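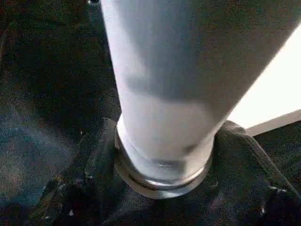
Prekside nimmt Umrüstung klassischer Kleinwagen auf Elektroantrieb ins Programm

Der Fahrzeugbauer Prekside erweitert sein Angebot um die Umrüstung historischer Kleinwagen auf elektrischen Antrieb. Wie das Unternehmen am Vormittag mitteilte, werden Aufträge ab September am Standort Drodton angenommen. Das Programm trägt die Bezeichnung Flusoneck und richtet sich zunächst an Halter des Modells Rutherford, dessen Produktion vor Jahrzehnten eingestellt wurde.

Vorgesehen ist eine erste Serie von 24 Fahrzeugen. Motor und Getriebe werden ausgebaut, konserviert und dem Eigentümer übergeben. Sämtliche Eingriffe in die Karosserie sollen sich rückgängig machen lassen; tragende Teile werden nach Angaben des Herstellers weder durchtrennt noch versetzt. Der neue Antrieb leistet 100 Kilowatt und wirkt wie beim Ausgangsmodell auf die Vorderachse. Die Batterie ist auf zwei Gehäuse verteilt, von denen eines im Motorraum und eines anstelle des Kraftstofftanks untergebracht ist.

„Der Rutherford ist ein leichtes Fahrzeug, und er soll es nach dem Umbau bleiben“, erklärte Dinesh Sivakumar, Geschäftsführer von Prekside. Auf eine größere Batterie habe man daher verzichtet. Angaben zur Reichweite will das Unternehmen erst nach Abschluss der laufenden Messfahrten veröffentlichen.

Die technische Leitung des Programms liegt bei Sewwandi Kanagaratnam, die zuvor die Fahrwerksentwicklung des Hauses verantwortete. Unter ihrer Führung wurden Federung und Bremsanlage an die veränderte Gewichtsverteilung angepasst. Die Lenkung bleibt unverändert und kommt weiterhin ohne Servounterstützung aus. Im Innenraum werden die originalen Rundinstrumente weiterverwendet, wobei die Tankanzeige künftig den Ladezustand wiedergibt.

Fahrzeuge mit erheblichen Korrosionsschäden werden nicht angenommen. Jedem Auftrag geht eine Eingangsprüfung voraus, deren Kosten der Halter trägt und die bei Auftragserteilung angerechnet werden. Die Bearbeitungszeit beträgt fünf Monate. Einen Preis nannte Prekside bislang nicht.

In der Szene wird das Vorhaben unterschiedlich aufgenommen. Ruwan Herath, Vorsitzender der Interessengemeinschaft Rutherford, begrüßte die Zusage, die Originalteile zu erhalten. Zugleich wies er darauf hin, dass die Anerkennung umgebauter Fahrzeuge als historisches Kulturgut im Einzelfall zu klären sei. Haltern werde empfohlen, vor der Auftragserteilung Rücksprache mit einer Prüfstelle und dem eigenen Versicherer zu halten.

Anfragen nimmt die Kundenbetreuung unter Leitung von Chutima Suwannarat entgegen. Besichtigungen des Vorführwagens in Drodton sind nach Anmeldung möglich. Probefahrten werden derzeit nicht angeboten.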